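Siting a countertop microwave
Print this page | E-mail this page

Last updated: April

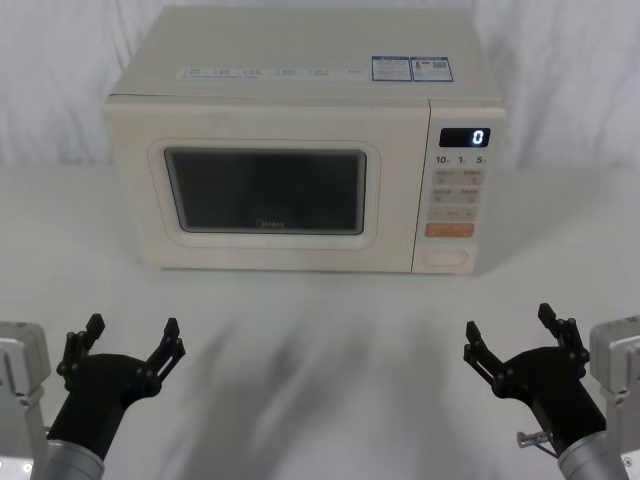 Countertop microwave with its labels still on the top panel.

Check the manual before choosing a spot. Clearances differ between models, and the figure in the manual overrides anything given on this page.

1. Measure the depth of the worktop from the wall to the front edge. Add the rear clearance to the depth of the oven, and allow for the plug if the socket is directly behind.

2. Check that the surface is level and takes the full weight. All the feet must rest on it. Do not stand the oven on a cloth or tray.

3. Keep the vents clear. If they are on the side, do not push that side against a cupboard or bread bin.

4. Use a wall socket. Extension leads and adaptors are not suitable. On a shared circuit, avoid running the kettle at the same time.

5. Open the door fully. It should swing without touching the tap, the wall or a cupboard handle.

6. Copy the model and serial numbers into the manual before pushing the oven back.

7. Heat a cup of water for 2 minutes. Listen for rattling, and move the oven forward if it touches the wall.

Text: Ishbel Cairns

We use cookies to remember your settings. Accept | Manage cookies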